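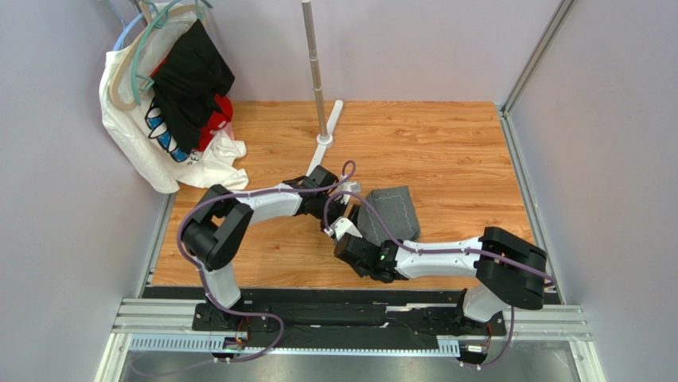 Wood grain in warm orange-brown.

Nature & Stuff > Trees > Ages 8 and up
Home Topics Ask Us Grown-Ups

Why Does Wood Have Stripes?

Look at a wooden table, a floor or a door and you will probably find lines on it. Some are straight. Some wobble. Some make shapes that look like a grumpy owl, especially when you are supposed to be doing your homework. The pattern is called grain, and a tree made it without thinking about tables at all.

Trees grow in two directions

A tree gets taller at the tips of its branches. It also gets fatter, a bit like a person adding sweaters and never taking any off. Just under the bark is a very thin layer that makes new wood. Each year it wraps a fresh coat of wood around last year's coat, and last year's coat stays where it is forever.

In spring there is usually plenty of water, so the tree grows quickly. Spring wood is often pale, because its tiny tubes are wide and their walls are thin. By July or so, growth slows down. The tubes get narrower, the walls get thicker, and the wood looks darker. Then winter comes and the tree stops for a rest.

One pale band and one dark band make one ring. If you find a stump with 12 rings, the tree was probably 12 years old when it was cut. (If you lose your place at ring nine, you have to start over. Scientists do too. They just sigh more quietly.)

Not every tree plays along. In parts of the tropics it is warm and wet all year, and some trees there grow without making clear rings. Asking one of them its age is a waste of a morning.

So how do rings turn into stripes?

Think of a tree trunk as a rolled-up sleeping bag. Look at the end and you see circles. Now imagine slicing it the long way, from top to bottom. The circles are gone, and you see long lines side by side.

A sawmill does the same thing to a log. Boards cut straight through the middle get neat, narrow stripes. Boards cut nearer the outside get big pointy arches, which woodworkers call cathedrals. It is a fancy name for something most people put their cereal bowl on.

What about the swirly bits?

Those are knots. A knot is the place where a branch used to join the trunk. As the trunk got fatter, it grew around the bottom of the branch and swallowed it. The other lines had to bend to get past, the way a stream bends around a rock. So yes, the grumpy owl's eyes are old branches.

Is it always real?

No. Plenty of things have wood grain and have never met a tree. People print the pattern on plastic, paper and metal. One way to check is to look for two patches that match exactly. A printer will happily make the same knot again and again, but a tree can't be bothered.

Another clue is the edge. On a solid piece of wood, the lines carry on over the side and down. On a printed one, they often just quit.

Try it yourself

You need a sheet of thin paper, a crayon with its wrapper peeled off, and something made of rough wood that a grown-up says you may rub. Lay the paper on the wood and rub gently with the side of the crayon. The bumps in the grain will show up as lines. Try 3 different pieces of wood and see which gives the clearest picture. Very shiny, varnished wood usually gives you a sheet of plain crayon, and you can always call it modern art.

Words to know

Bark: the tough outside of a tree.
Grain: the pattern and direction of the lines in wood.
Knot: where a branch joined the trunk.

Back to Trees Next: Why Do Leaves Fall Off?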